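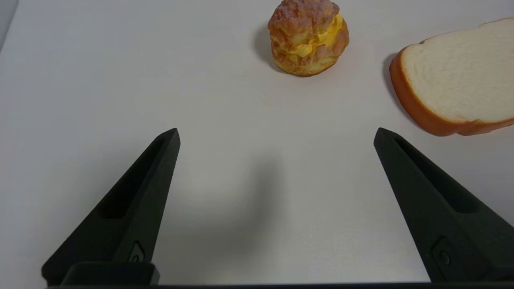

Can It Clear the Table Yet?

Short answer, no. Longer answer, sort of, on a good morning, if you only own three kinds of food.

I spent 5 days in September at Hokudham, a converted bakery supply warehouse outside Merside where a company called Woltus is teaching arms to do kitchen chores. Clear a plate. Load a rack. Put the bread away. The stuff you do half asleep with the radio on.

First thing you notice is how slow it all is. An arm comes down over a table, stops, thinks, shifts an inch, stops again. I drank a whole coffee while one of them put away a breakfast. My eight-year-old does it in two minutes, with complaints.

Second thing – food is horrible to pick up. Mugs are fine. Mugs are basically solved, the engineers are bored of mugs. But take a slice of white bread lying flat. Thin, soft, and the only way in is from the crust. Press too hard and you get a dent that stays there. Too gentle and it slides away from you across the table.

Then cream puffs. Everybody at Woltus has an opinion on cream puffs. The shell is stiff but it cracks, the filling wants out the sides, and no two are shaped alike so whatever worked on the last one is only a hint for the next. Two hard fingers, straight down the sides, low on the shell where it's narrower. That's the current thinking. The week before I came it was a different thinking.

The numbers, as they gave them to me. Over the summer the team logged 1,968 attempts at moving a single soft item from table to plate. 368 of those were pastries. Of the pastries, 121 arrived in a state you would serve to a guest. I asked what happened to the rest and got pointed to a bin.

So a third, near enough. For a hotel breakfast room thats useless. For research its apparently pretty great, a year ago they weren't even trying pastry.

Balogh is further along, or says so. They make a shelf-stocking machine for small grocery stores and I saw it run one evening after closing. Cans, boxes, jars – quick, tidy, a bit smug. Bagged bread it does OK. Loose bakery items go on a cart and a person does them in the morning. Nobody I met there was embarassed about that. The store pays for the boring 80 percent and keeps a human for the rolls.

Which is maybe how it gets into houses too. A machine that does the mugs and the cans and leaves you the sticky end of things. Would I pay for that? Depends on the price, and no one will give me one. Woltus says "not soon." Balogh says to call back after the holidays.

Last afternoon at Hokudham, 4 p.m., they were running bread again. Down, stop, nudge, close, lift. The slice came up bent but whole and landed on the plate crust first. Someone typed something into a laptop, put out another slice, and off it went again.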